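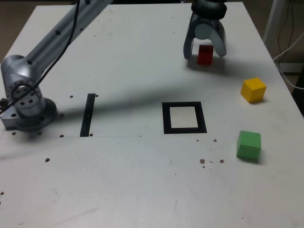 Mogens Hjaltested wrote back that the Palomino label printer still skips every second label after the driver update, and that the queue shows 19 jobs stuck as "pending."

Cleared the queue and restarted the print service. Test page came out fine. First real batch skipped again. Label height in the driver was set to 50 mm and the roll from Solilthorpe is 87 mm, so I changed it and ran the sensor calibration from the front panel.

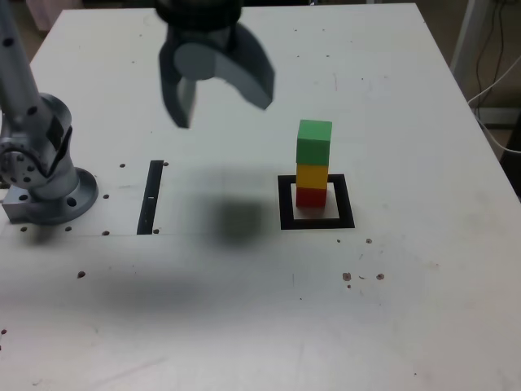 After calibration a batch of 10 printed with no skips. The height goes back to the old value when a second user logs in, so the default profile needs the same change. Passed to Roxana Cuadros for admin rights. Ticket stays open.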